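Explore > Science for Curious Kids > How Things Work

Topics Space Animals Bodies Machines Weather Ask Marit

Why does a computer get hot?
By Marit Granström
5 minute read

Put your hand near the back of a big computer that's been busy for a while and you'll probably feel warm air coming out. My old one used to keep my feet toasty under the desk all through the winter! My cat worked this out before I did, and she moved in next to it in November and stayed put until the spring.

But why should a computer get warm at all? It doesn't run about. It doesn't have a flame in it, or a heater. It just sits there.

The answer is electricity. Everything a computer does, from adding up two numbers to showing you a dancing hamster, is done by pushing tiny amounts of electricity along very thin paths. The bits that carry electricity are called electrons, and they're far too small to see. As they travel they keep bumping into the stuff the path is made of, and every bump gives it a little jiggle. Heat is really just jiggling. The more the tiny pieces inside something jiggle, the hotter it gets.

You can try this with your own hands. Rub your palms together as fast as you can while you count to nine. Warm, aren't they? You used up some energy moving your hands, and that energy didn't vanish – it turned into heat. Nearly all the electricity that goes into a computer ends up the same way.

The hottest part is usually the processor, the chip that does most of the thinking. It has a huge number of switches packed into a space smaller than a biscuit, and they flick on and off far quicker than you can blink. Each flick makes a teeny bit of heat. One on its own would be nothing, but they never come one at a time.

So what happens if the heat can't get out? First the computer slows itself down, a bit like you do when you've been running on a hot day and need to walk for a while. If that doesn't help, it switches itself off before anything gets damaged. Mine did this once when I'd left a jumper over the back of it, and I lost half a story about a walrus. (I had not saved it. Save your work!)

To stop that happening, computers have ways of getting rid of heat. My favourite is the heat sink, which sounds like something you'd wash up in but is a lump of metal with lots of thin fins sticking out. Metal is very good at carrying heat away from a hot place. The fins are there because heat escapes from the outside of things, and fins give you lots and lots of outside.

Think of a slice of toast. If you leave a whole loaf and a single slice to cool, the slice goes cold ages before the loaf does. A heat sink is like a row of slices all joined together at the bottom.

Elephants do something similar, by the way. Their big flappy ears are thin and full of blood vessels, so warm blood goes in, loses some heat to the air and comes back cooler. When an elephant flaps, it cools down even faster, and a computer's version of flapping is a fan. It pulls cool air in and pushes warm air out, and that's the whooshing noise you hear when you play a game with lots going on.

Air needs a way through, too. That's why computers have slots and rows of little holes in them, and why you shouldn't stand one on a fluffy rug or push it right up against a radiator. Dust is a nuisance as well, as it settles on everything like a blanket. Ask a grown-up to do any cleaning inside, and please never open one up or poke anything through the holes yourself. Some parts can give you a nasty shock even when the plug is out.

If you've never seen the inside of a desktop computer, have a look at these two. 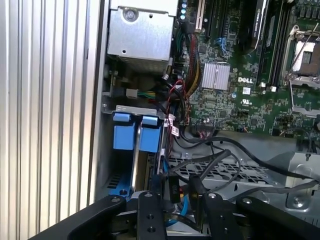
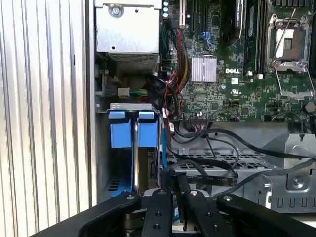
Inside a computer, with a tall ribbed metal panel on the left in both pictures. Can you spot the round screw and the little white connector with its coloured wires?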